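The woman who looks after the kitchen cell at Torine has a rule about visitors, which is that they may ask anything as long as they don't lean on the desk. The desk holds two monitors, a cold coffee and the only printed copy of the joint limits. She has been the cell's keeper for nearly 4 years. Her job title says something about systems. "I'm the janitor," she says. "I have a login."

The cell exists entirely in software. It is called Amis, it has one arm, and it is used to rehearse kitchen chores before anybody is allowed to try them on the real arm down the hall. People assume a simulated machine needs no upkeep. She has stopped correcting them at parties.

"A real arm wears out and you can hear it," she says. "This one never wears out. People just change things. Somebody nudges a friction value in December and in March I've got a fork that won't stay on a counter."

Her morning begins with a reset. She loads the room, sends the arm to its home position and leaves it alone for 5 minutes to see whether anything creeps. After that she moves one joint at a time, slowly, and compares the angles with the sheet. There are 363 lines in the configuration file, and she claims to have a personal grievance against most of them.

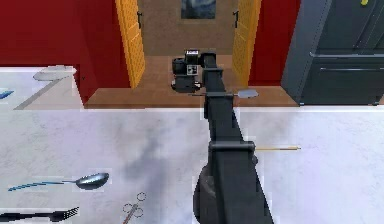 The wrist is where most of her trouble starts. If the gripper is mounted even slightly off in the file, every grasp downstream is off by the same amount, and the person running the job will blame the grasp planner, the lighting, or her. She checks it by eye first, from a viewpoint looking along the arm toward the doorway, where the boxy head shows up well between the two yellow doors. Then she checks it with numbers, in case her eye is being generous. The small stuff on the marble gets its own pass. A spoon with a thin blue handle is, in her opinion, harder to get right than the entire refrigerator line she inherited from the previous keeper. "Big things sit there. Thin things have ideas."

What sort of ideas?

"Falling through the counter, mainly. You give a fork a collision shape that's a hair too thin, the solver takes a step that's a hair too long, and the fork is gone. It's still in the log. It's just several miles below the kitchen by lunch."

The cure is dull. She thickens the collision shape a little, shortens the time step, and runs the drop test 3 times. If the fork survives all of them she saves the file under a new name and writes down what she did, a habit she picked up after the Lekivberg release, when she fixed the same elbow twice and un-fixed it once.

She won't be drawn on whose fault Lekivberg was. She will say that the elbow had been given the damping of a bank vault door, and that the arm took so long to reach the counter that a colleague filed it as a crash.

I ask whether she ever envies the crew with the real machine. They have grease, and a torque wrench, and a red button. She thinks about it. "They have to order parts," she says. "The Siregar gearbox took them all winter. I had mine replaced before the kettle boiled." Then she admits hers was the wrong gearbox, and that it took her until evening to notice.

By now the drop test has finished on the left monitor. She scrolls through it, frowns at one line and opens the configuration file again. I am asked, politely, to get my elbow off the desk.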